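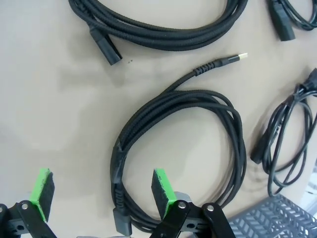
Trillden sorts out its cords
Jan 20, 2018

The cable drawer at Trillden, a mess since well before December, is finally being dealt with. Black cords are getting coiled on a tabletop, which makes them look like somebody's property. So far no one has claimed any.
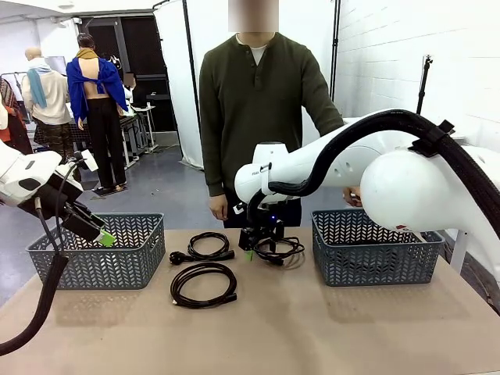
Local News

The plan calls for two baskets, one for cords that fit something and one for cords that might. The second is expected to fill first. Leftovers go to the swap shelf at Altavcombe after 12 days.

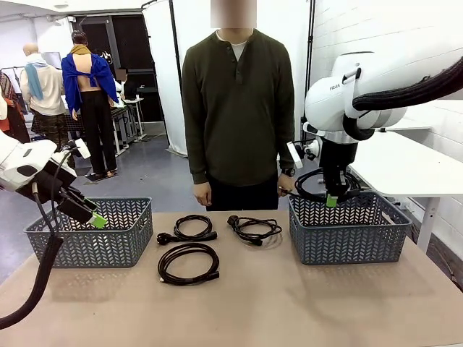
Alun Gronow wrote in to ask that the printer cord be kept out of both.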